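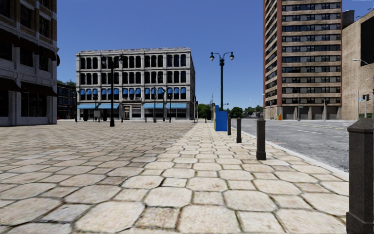
3 min read

Teaching a pavement robot by remote control, in simulation

Before you let anyone drive a real robot past a real bollard, have them do it in the simulator. The bollards there are every bit as unforgiving, and the invoice is smaller.

These notes cover recording driving demonstrations for Khamphan, our pavement follower, using the Veduron city map and an ordinary gamepad. You will need the Pritent recorder, a comfortable chair and a modest opinion of your own thumbs.

1. Set up the pad

Plug it in before you start the recorder. Left stick for speed, right stick for turning. Set the dead zone to 15 per cent, or the robot will drift towards the kerb with the quiet determination of a shopping trolley.

2. Pick a route

Choose a start and a goal on the same side of the road. A good first route has some open paving and a few posts to steer past. Save the crossings for later, when you have stopped apologising to the screen.

Write the goal down in plain words, such as "go to the blue mailbox". The robot learns from the words as well as the driving, so "over there a bit" is no help to anyone.

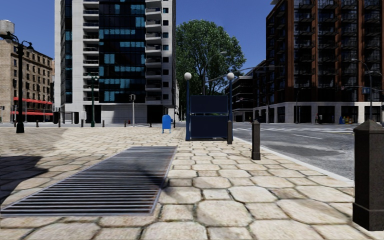 3. Drive as you would like it to drive

Press record, wait a second, then set off. Keep to a steady walking pace and begin each turn early. If you leave it until the last moment and swerve, you are giving a lesson in swerving, and Khamphan is a very attentive pupil.

Stop fully at the goal, count to two and press record again. Runs that trail off while you reach for your tea teach it to wander about after arriving.

4. Record some recoveries

Perfect driving makes for a robot that knows nothing about trouble. For every 13 clean runs, do a few where you begin badly – pointing at a wall, say, or far too near the kerb – and steer calmly back to the middle of the pavement. Start recording after you have got into the mess. The getting in is not a skill we want copied.
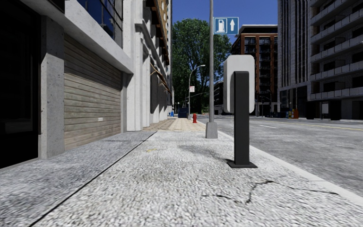
5. Check and label

Play each run back at double speed. Bin anything with a bump, a long dither or a sudden spin. Sheila Hollis once kept run 2857 out of fondness, and for a week Khamphan greeted every lamp post with a full turn.

Name the file with the route, your initials and "clean" or "recovery". Then take a break. After 21 runs your thumbs will have ideas of their own, and the recorder will save those too.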